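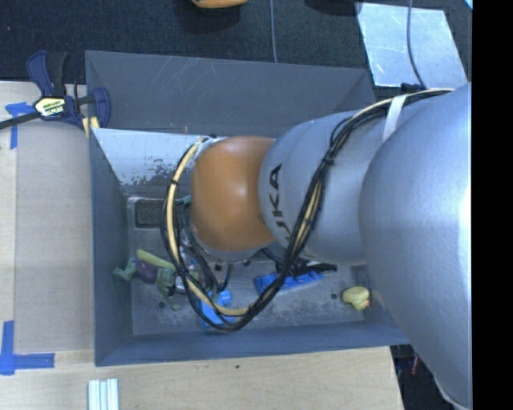 Have you ever wondered why so many boxes and bins have walls that lean? Grab a paper cup and take a look. The top is wider than the bottom, so the sides slope. Lots of storage bins are made the same way, and once you start spotting them you'll see them all over the place! The deep gray bin on this page has tall, angled walls too. Find the pale scratches on the wall at the back. Scratches like those are little clues that a bin has had some bumps and scrapes in its life.

So what's so great about a slope? Picture a ball dropped near the edge of a big bowl. It rolls down toward the middle, right? A sloping wall can do the same for things in a bin. A bolt or a toy brick that lands on the slope may slide down to the floor, where it's easier to reach. If the wall is very steep, down it goes! If the wall leans back a lot, the brick might just sit there.

Sloping sides help with stacking, too. Empty paper cups slip inside each other, and 50 of them make one neat tower. Try that with shoeboxes that are all the same size!

Try it yourself

You need a baking tray, a few books and 3 small things, such as a coin, an eraser and a button.

Rest one end of the tray on a book and put your things at the top. Do any of them slide? Add another book and try again. Which one goes first? Draw your tray and write down how many books it took. Then swap the eraser for something smoother and see what changes.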